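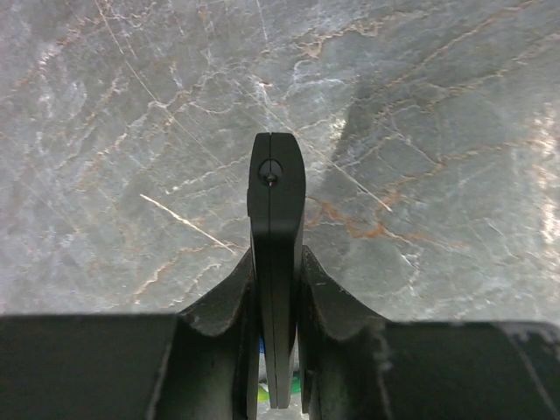
Gray marbled surface, white and rust-orange veining.

23/08/2022
Entry 149, crockery and shelf

Purpose of the entry: to record the present state of the tableware set and to settle which pieces belong on the pink shelf. The previous inventory, prepared in May by Souad Bennani, no longer corresponds to what is in use and should be treated as withdrawn.

The surface is to be wiped with a damp cloth only. Pale flecks and whitish clouding belong to the pattern of the stone and should not be scrubbed. Glare is strong on one side, and small items are easily overlooked there — please check by hand before closing the session.

Shelf allocation is by tier. Large pieces and the dotted plate are kept on top, the blue mugs and the orange cup in the middle, and the dark blue mug at the bottom. Valtteri Nurmi has asked whether the dotted plate might be moved down, given that its scalloped rim tilts when a mug stands beside it. The matter is deferred until the posts have been checked for play. 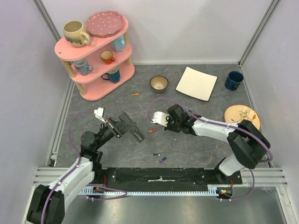 Souad Cherkaoui

Pieces off the shelf at the time of writing: the tan bowl with the brown rim, the square cream plate, the navy mug (on its side) and the round board with the brown pattern. The bowl and the square plate have no assigned tier. I propose that both be entered as floor pieces under label 308, pending the agreement of Ayman Helmy.

The small items require attention. An orange one lies by the bowl, a red-orange one in the middle of the floor, and two more lie lower down, of which one resembles a battery and the other is blue and purple. None is on the list. They are to be collected in the Virska tray and identified before the next entry.

Outstanding: replacement label for the bottom tier; revised inventory to Sebastião Teixeira within 14 days.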